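We use cookies to keep your basket and to see which pages are read. Accept all Manage settings

Search products, part numbers, guides Search

Kostden Suturing Practice Range
Tissue pads, instruments and consumables for wound closure training

Kostden supplies teaching hospitals, skills centres and university departments with materials for the practice of suturing. The range is prepared at our Clunddale works and may be ordered singly or as a course set. It is suited to closure by hand and to closure with wristed instruments.

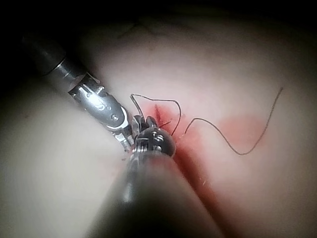
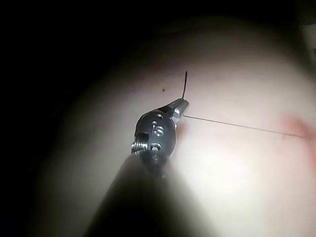 The Kinnear pad is the principal item in the range. It is a single-use practice surface intended for short, straight incisions, and it is supplied uncut so that the instructor may decide the length and direction of each wound. The surface is pale, which allows a dark thread to be followed easily during the placing of the stitch. Pads should be fixed at all four corners before work begins. A pad that is free to move will drag under the thread and gives the trainee a false sense of the force needed.

Departments that wish to include bleeding in the exercise may order the staining fluid separately. It is applied to the edges of the cut with the dropper provided. The fluid will mark clothing and unsealed worktops, and aprons are advised.

Needles and thread

Curved needles are supplied with the thread already attached, in black only. Each needle should be held at its middle or slightly towards the thread end, and never by the point. Trainees who are new to wristed instruments commonly hold the needle too tightly and turn the whole arm when only the wrist is required. The course guide contains a set of short exercises on this subject, to be completed before the first closure is attempted:

– picking up a needle from a flat surface and setting it upright in the jaws
– passing a needle from one instrument to the other without letting go of the thread
– placing a single stitch across a marked line
– closing a short incision with evenly spaced stitches

Course leaders are asked to allow more time for the second exercise than for the others. In our experience it is the point at which most groups fall behind the timetable.

Care of instruments

Practice instruments must be kept apart from those in clinical use. Jaws should be opened and wiped after each session, with particular attention to the inner faces, where small pieces of pad material collect. Pivots and screws are to be checked by hand. A loose pivot will allow the jaws to close out of line, and the needle will then roll when pressure is applied. Instruments showing this fault should be withdrawn from teaching and returned to us for inspection.

Abrasive cleaners must not be used on dark-finished parts. A soft brush and warm water are sufficient in most cases.

Lighting

A single lamp directly over the incision gives good results. Where the lamp is set too close, the middle of the pad becomes very bright and the outer parts are lost in shadow. Trainees should be taught to adjust the light at the start of each session and not to leave this to the instructor.

Ordering

Kinnear pad, uncut – box of 25 – order code 1343
Jomstead course set, comprising pads, needles with thread, staining fluid and printed guide – order code 274
Staining fluid with dropper – please ask for current sizes

Orders received before noon are normally sent from Clunddale within 3 working days. Part boxes cannot be supplied. The printed guide is included with every Jomstead set, and further copies may be bought by departments that already hold one.

Storage

Unopened pads should be kept flat, in their box and away from direct sunlight. Once the inner wrapping has been opened, the pads in that layer should be used within the same teaching week, as the surface will begin to harden at the edges. Hardened pads may still be used for needle handling, though they are unsuitable for closure.

All items on this page are for training only. They are not sterile and must not be used in the care of patients. Used needles are sharp and must be placed in a sharps container in line with local rules.

Newsletter
Receive product notices from Kostden. Enter your email address Subscribe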